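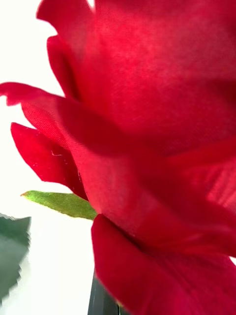

Page last changed: 7 June 2022 by M. Vasilakis

Artificial flower stock, bench notes

Purpose: decide which stems from the Prindevari order go into the table arrangement for Villton and which go back in the box. Red roses and pale blue hydrangeas, plus loose leaf sprigs. Notes are for me and Yiran; Makis has the order sheet.

Roses first. Petals are woven cloth, thin enough that light comes through a single layer. Under close view the thread grid shows on the broad outer petals. Where the petals overlap, the red goes much darker, so one bloom reads as two or three reds depending on the light behind it. Acceptable. The brief from Villton asks for "one red" and Sunil should tell them that cloth will not do that.

Defects seen at close range on one rose:
- slight fraying at the tip of a long curled outer petal
- a few pale specks or fibers, lint by the look of it, near the upper edge of a pointed lower petal
- small crease at a fold of the top petal

None of these will be visible at table distance. Lint to be taken off with tape, dry. Do not use the steamer on the roses until we have tried it on a scrap petal. Fraying: leave it. Trimming the tip changes the outline and the cut edge frays again.

Order number for the roses is 489. The hydrangeas came under a separate line, 84, and the two lines were packed together, which is why the count sheet did not agree with the invoice. Makis to correct.

Laying out. White table, flowers flat, no vase yet. I want the color pairing settled before anyone bends wire. Rose placed directly below the hydrangea head, blooms close.

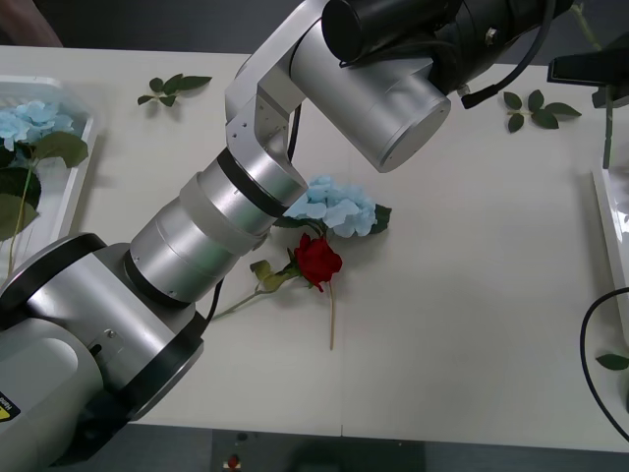 Rose and pale blue hydrangea laid together. Loose leaf sprig at upper left.

Pairing holds up. The hydrangea florets are small and clustered, the rose is one tight mass, and the two do not compete. Stems are a problem. The rose stem is thin and tan, and the one lying behind it is greener and carries yellowish-green leaves. Side by side they look like two different suppliers. Options are floral tape over the tan stem or an opaque container that hides both. Vangelis prefers the container. I would tape, as Villton has not confirmed the container and we have the tape.

The leaf sprigs are useful as filler at the base. Small oval leaves on a short stem, so they will not reach above the blooms. Keep them off to the side until the flowers are in. 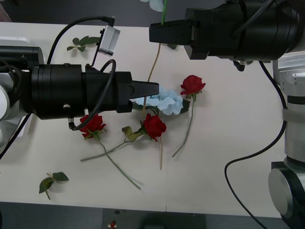
Four flowers and two leaf sprigs on the table. Another hydrangea held by its stem, top.

Spread wider for the second look. Flat layout is fine for color and poor for height, so stem lengths still need to be checked upright.

To do:
- tape test on 2 stems, tan type only
- scrap petal under the steamer, low setting
- ask Skundgate whether their greener stem is sold without a head
- Yiran to send the stem question to Villton with the color note
- hydrangea heads back in the tall box, not the flat one

Ververidis catalog is on the shelf over the sink if anyone needs the leaf codes. Page 2 is missing.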